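A Weekend of Poems at Clindville

Reading time: 6 minutes

I had been meaning to go to the Clindville poetry fair for years, and this November I finally got on the early train with a flask, a notebook and an empty backpack. The backpack was the important part. Small press fairs are dangerous for people like me, who can walk past a whole bookstore without stopping but will buy anything with a sewn spine and a hand-printed cover.
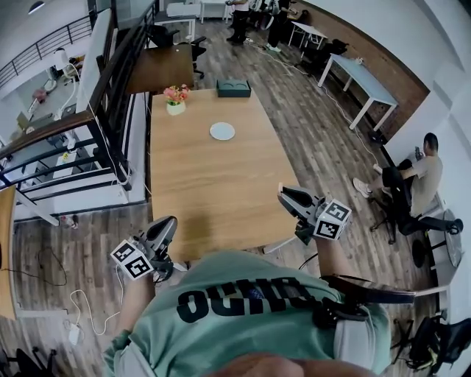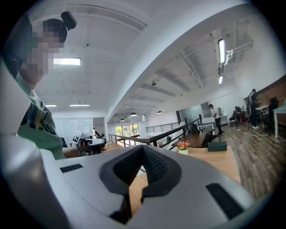 The fair is run by Samument, a publisher so small that its stock lives in the hallway of its founder, Bujar Kelmendi. He was on the door when I arrived, handing out programs and apologizing for the stairs (there are a lot of stairs). Samument has been going long enough to have a backlist, and I spent my first half hour with it, sitting on a windowsill because the chairs were all taken. I came away with two pamphlets and a broadside that I then had to carry flat under my arm for the rest of the day, in and out of every room, like a waiter with a tray.

The first reading was in the upstairs room and it was the one I had come for. Shahab Kazemi's new book, Salt Register, is a sequence of 87 short poems, most of them no longer than eight lines, all set along one stretch of coast where his grandparents kept a shop. I had read a few in magazines and liked them without quite seeing what they were adding up to. Hearing them in order was something else! He reads quietly, without introductions, leaving a gap between poems long enough for you to wonder if he has finished. After a while you stop waiting for the big moment and start listening to the small changes: a door that was green is blue, a name drops out of the list of customers, the ferry comes on a different day. By the time he got to the poem where the grandmother weighs out rice for a family who have already moved away, the woman next to me had put down her coffee and not picked it up again.

I'm less sure about the last section, where the poems turn toward prayer. A couple of them lean on words like "grace" and "vessel" that the earlier pages had done so well without. But there is one, about washing a set of brass weights, that I have now read four or five times on the train and at home, and I still can't work out how it gets from the sink to the sea in six lines.

Downstairs again for lunch, which was lentil soup and very good bread. I shared a bench with Afshin Nikzad, who translates from Persian and had a table of her own with the press Tollov. Her anthology runs to 151 pages and she told me it took her longer to cut than to translate. She had started with more than twice as many poems and kept taking out the ones she admired but couldn't make sing. I asked her what happened to those. "They're in a drawer," she said, "and they are not happy with me."

We talked for a long time about line endings. Her view is that English readers are too patient with translated poems, that we forgive a flat line because we assume it must be beautiful in the original. She would like us to be ruder. I bought the book, promised to be rude about it, and have so far failed completely, because the versions of the ghazals are wonderful. She doesn't try to keep the rhyme. She keeps the repeated phrase and lets everything around it slip a little each time, so that it keeps coming back as a slightly different thing.

The afternoon session was called "Poems for a Room" and I nearly skipped it in favor of the second-hand shelves. I'm so glad I didn't. Kwabena Ankrah and Kwesi Baidoo have been writing poems to each other for years, by mail, under rules that they change whenever one of them gets too comfortable. One season they could only use questions. Another time each poem had to begin with the last word of the one before, and Kwesi, out of pure mischief, kept ending on "orange." The letters are published as a set of folded sheets in a box by Ofori, in an edition of 100, and they read from them standing at opposite ends of the room, with all of us in the middle turning our heads back and forth.

It could have been a party trick. Some of it was, and very funny. Then there was a run of four poems written the winter Kwabena's father was ill, where the rule was that neither of them could mention a person, and every poem is about furniture. A chair with a coat on it. A bed brought down to the front room. Kwesi's replies are so careful in those. He just keeps sending tables and shelves, strong plain things to put something down on. I looked along my row and everyone had gone very still.

There were questions afterward and for once they were decent ones. Somebody asked if they had ever refused to answer a poem. Kwabena said yes, once, for most of a year, and Kwesi said he had simply gone on writing as though the reply had come. None of those unanswered ones are in the box. I would love to see them.

A few practical notes if you are thinking of going next time. The early sessions fill up fast and there's no booking, so be on the stairs before the doors open. Bring cash, as the card reader at the Tollov table worked only when held up near the window. The soup runs out by one. The second-hand shelves are at the back on the ground floor, badly lit and very cheap, and I found a signed first collection there between two gardening books - I'm keeping the name to myself until I've gone back for the other copy.

I missed the open mic to catch my train, with the broadside only slightly bent. It's on the wall over my desk now. Shahab's book is on the kitchen table and Afshin's is beside the bed, and I've already written to Ofori to ask if there are any boxes left.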